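Flidport lab tests laundry routine on two-armed robot

Jun 20, 2019

Engineers at Laaksonen, based in Flidport, have released early results for a method that teaches a two-armed robot to load a front-loading washer from a basket on the floor.

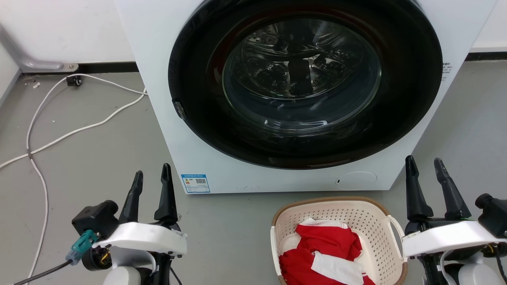 The method, called Wirnia, learns from demonstrations by an operator. The training set holds 30 demonstrations, with 2 left out for validation. Each arm has a two-finger gripper, and a single policy controls both. 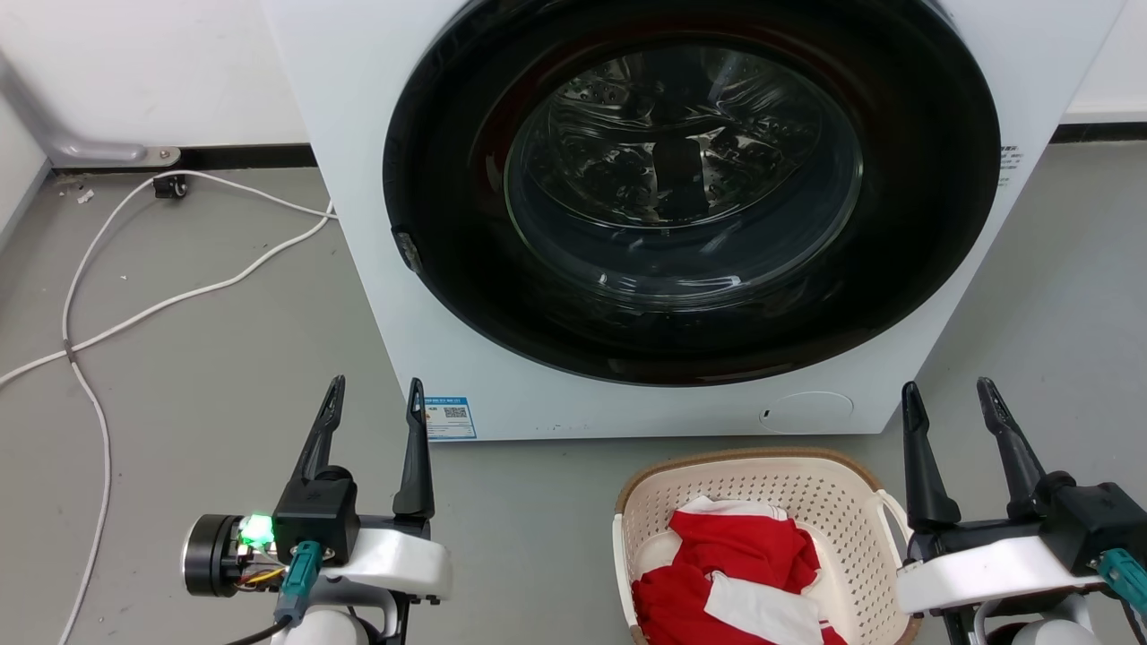

Over 20 trials, most failures came at the grasp, when folded cloth slipped from one gripper. Door opening was scored separately. The group plans to repeat the test at its Clavstead site with a different washer and mixed loads.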